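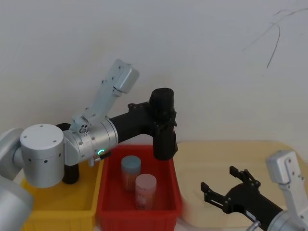
Werkstattbuch: Gelb und Rot, der Sortiertisch

21. Oktober 2026
Eingetragen von der Tischgruppe, Halle Hemell

Diese Seite verwendet Cookies, damit Ihre Anmeldung im Werkstattbuch erhalten bleibt. Einverstanden | Einstellungen

Suche im Werkstattbuch ... Suchbegriff eingeben Los

Endlich steht die Aufteilung! Gelb links, Rot direkt daneben, Wand an Wand, und ich bin so froh, dass wir die Lücke dazwischen aufgegeben haben. In der ersten Version hatten wir zwischen den Kisten noch eine Handbreit Luft, und genau da sind ständig Teile durchgerutscht und auf dem Tisch gelandet, wo sie dann keiner Kiste mehr gehörten. Jetzt berühren sich die beiden, und was am Rand hängen bleibt, kippt entweder nach Gelb oder nach Rot. Beides lässt sich korrigieren, das Suchen auf dem Tisch hat mich wahnsinnig gemacht.

Die rote Kiste ist überhaupt mein Liebling. Dicker Rand, die Wände leicht schräg, unten geriffelt, also ein Ding, das man gern anfasst. Die Schräge hilft auch beim Stapeln: die leeren roten aus dem Regal Clokcombe gehen sauber ineinander und kommen auch wieder auseinander (bei den alten grauen musste man zu zweit ziehen, einer oben, einer unten, und geflucht wurde auch).

Belegung ab heute:

Gelb = ungeprüft, so wie es aus der Lieferung Enache kommt
Rot = geprüft und in Ordnung

Ausschuss kommt in keine der beiden, der geht gleich in die Schale am Prüfplatz. Bitte wirklich dabei bleiben. Ich weiß, dass Rot bei manchen von euch im Kopf „schlecht" heißt, darüber haben wir lange geredet. Wir bleiben trotzdem bei Rot für gut, die Begleitzettel sind schon so gedruckt und der Prüfplatz nebenan macht es auch so. Wer sich vertut, soll es einfach sagen, dann wird die Kiste noch mal durchgesehen.

Zum Tisch: Die helle beige Platte ist eine echte Verbesserung! Auf der alten dunklen waren die kleinen schwarzen Clips praktisch unsichtbar, jetzt fällt jedes verirrte Teil sofort auf. Einziger Haken ist der Abrieb, graue Schlieren von den Kistenböden, wenn man sie schiebt. Also heben, bitte. Mit lauwarmem Wasser und dem Tuch ging bisher alles wieder ab, das Lösungsmittel aus dem Schrank lasst weg, das habe ich an einem Reststück probiert und die Stelle ist stumpf geblieben.

An der Wand will ich vorerst nichts hängen haben. Der alte Plan mit den Farbkarten und den Klemmbrettern war gut gemeint, aber man schaut dann dauernd nach oben statt in die Kiste. Weiß ist wunderbar ruhig. Rechts oben sind dünne dunkle Striche, die sich nach unten biegen. Ob das ein Riss ist oder bloß ein Stück Draht, kläre ich mit der Leiter, steht auf der Liste.

Zählstand Lieferung Enache: 1.864 Clips laut Lieferschein, verpackt in 32 Beuteln. Die Beutel nicht alle auf einmal aufreißen! Immer einen in Gelb, durchsehen, nach Rot, dann den nächsten. So bleibt die Charge nachvollziehbar, und wenn in einem Beutel was faul ist, betrifft es nur den. 7 Beutel haben wir im Probelauf von Hand geschafft, ohne Hetze, mit Kaffee zwischendurch. Im Februar haben wir für dieselbe Menge über 4 Stunden gebraucht, und da war noch nicht mal beschriftet.

Beschriftung: die Etiketten von Ramis halten auf dem glatten Kunststoff der Kisten hervorragend, auf dem geriffelten Teil dagegen gar nicht. Also oben unter den Rand kleben, Schmalseite, damit man sie auch im Regal noch lesen kann. Alte Etiketten vorher ganz abziehen. Drei Schichten übereinander hatte ich letzte Woche in der Hand und keine davon stimmte.

Noch eine Beobachtung, die mich freut: Mit zwei kräftigen Farben nebeneinander muss man kaum noch etwas erklären. „Von Gelb nach Rot", fertig. Unsere Aushilfe hat nach diesem einen Satz losgelegt und lag den ganzen Vormittag richtig. Früher hatten wir eine ganze Seite Anleitung dafür, mit Pfeilen! Die Seite habe ich heute aus dem Ordner genommen.

Offen:
- Leiter holen, Striche an der Wand ansehen
- Rutschmatte unter Gelb testen (Reststück liegt im Schrank Clokcombe, zweites Fach)
- Etiketten Ramis nachbestellen, die breiten
- Schale für den Ausschuss ist zu flach, etwas mit höherem Rand suchen
- Begleitzettel: Feld für die Beutelnummer fehlt noch

Nachtrag am Abend: Die Rutschmatte habe ich schnell noch zugeschnitten, sie ist einen Finger zu schmal. Morgen neu schneiden, diesmal am Kistenboden anzeichnen und nicht am Rand, der ist ja oben breiter.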